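Last updated: May

Gripper trials at Gonemside

We have been comparing two sets of fingers on the Wendar arms, the stock pair and a slimmer pair from Brinent. Each set gets 200 picks from the table. Cups were easy for both. Cutlery was harder, and the stock fingers dropped 12 spoons where the Brinent pair dropped 2. We'll try the Smadi controller next.
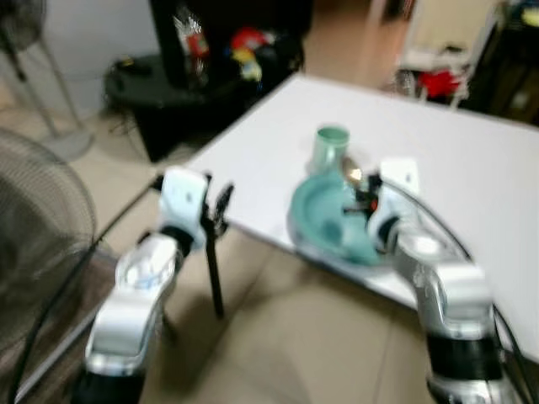 The right arm at the spoon, with the bowl in front of the gripper and the cup just behind the bowl.

Contact the Gonemside workshop | Back to top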